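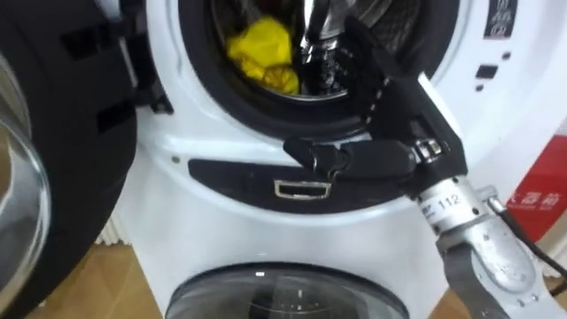 Visita à feira de equipamentos de Serkgate: a sala das lavandarias

Fui à feira de Serkgate em agosto, por conta própria, porque preciso de escolher máquinas para a casa de hóspedes que tenho com a minha família. O português não é a minha primeira língua, peço paciência aos leitores.

A entrada custa 10 euros e o pavilhão abre às nove da manhã. Cheguei cedo e fui logo para a sala das máquinas de lavar. O que mais me interessou foi a montagem em coluna, uma máquina branca em cima de outro aparelho branco, também de porta redonda. Na minha casa o espaço é pouco e esta solução poupa muito chão. A porta da máquina de cima abre para a esquerda, e isto é preciso pensar antes de comprar – na nossa cave a parede fica exatamente desse lado.

O tambor é de aço inoxidável, com furos, e à volta da abertura há uma borracha preta. Lá dentro estava um pano amarelo vivo, todo amarrotado. A cor ajuda bastante, vê-se bem no escuro do tambor. Com meias pretas eu já não teria tanta certeza.

No balcão da Gredik perguntei pelo preço da coluna completa e responderam-me 1.215 euros, com 2 anos de garantia. O transporte são mais 100 euros. A Kanaujia tinha só folhetos e uma taça de rebuçados. Na Rotitz explicaram-me com muita calma como se limpa a borracha: passar um pano húmido na dobra de baixo e deixar a porta aberta depois da última lavagem. Eu fechava sempre a porta, durante anos.

O café do pavilhão é fraco e as cadeiras são poucas. Recomendo levar uma garrafa de água e uma fita métrica – eu esqueci a minha e tive de pedir uma emprestada no balcão das informações. Saí às quatro da tarde com as medidas escritas no verso do bilhete. Ainda falta medir a porta da cave.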